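5.3 录制示教样本

走到这一节，说明机械臂已经装好，Kolis 控制软件也能正常连上了，先恭喜您！接下来要做的事，是带着机械臂一遍一遍地做抓取，把过程存下来，交给 Jelon 学习模块去用。这活儿不难，就是要点耐心，建议先泡杯茶，把手机调成静音，咱们慢慢来。

开始之前
台面请擦干净，与任务无关的东西都收走。样本里混进一支笔、一张便签，模型很可能会把它们也当成任务的一部分，到时候再回头清理，可就费事多了。

操作步骤

1. 打开 Kolis，进入“示教”页，新建一个任务。任务名请写得具体些，比如“抓取小圆柱”，日后翻找起来会省心很多。

2. 点“回到起始位”，让夹爪停在台面上方。每一段样本都从同一个起始位开始，这一点请务必坚持。

3. 先不放物体，录 4 段空台面样本，勾选“无目标”。很多朋友图快会跳过这一步，结果模型在什么都没有的台面上也要伸手去抓。

4. 把目标物体放到台面上，手完全离开工作区后，再按“开始录制”。

5. 用示教手柄引导夹爪靠近、夹住、提起，然后松开手柄。动作宁可慢一点，也要连贯，中途犹豫的那一两秒，模型同样会学进去。

6. 按“结束”，在弹出的窗口里标“成功”或“失败”。失败的也请留着，别舍不得那点硬盘空间，调试时常常用得上。

7. 换一个位置再放，左边、右边、靠近自己、远离自己都要照顾到。如此重复，录满 90 段为止。

注意
• 夹爪移动时，请勿把手伸到它下方。需要调整物体，先按“暂停”。
• 线缆要留出余量，机械臂转到最远处时不应绷紧。
• 录制途中请不要改动灯光。如果必须改，请另建一个任务，两批样本分开存放。

提示
有效样本超过 39 段后，“试训练”按钮就会亮起。您不妨先试一次，看看模型大致学到了什么，再决定后面往哪些位置多补几段。试训练不会影响已经存好的数据，尽管放心点。若屏幕上出现代码 1894，多半是存储路径写错了，回到“设置”里重新选一下文件夹即可。

录制前，请对照下面的画面检查一下自己的工作台： 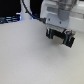
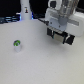 图 5-3 夹爪悬停在台面上方。第一幅：台面未放物体；第二幅：小圆柱放在台面左侧，夹爪处于张开状态。

全部录完后，点“打包”，数据会自动存入任务文件夹。标签的修改方法请看 5.4 节。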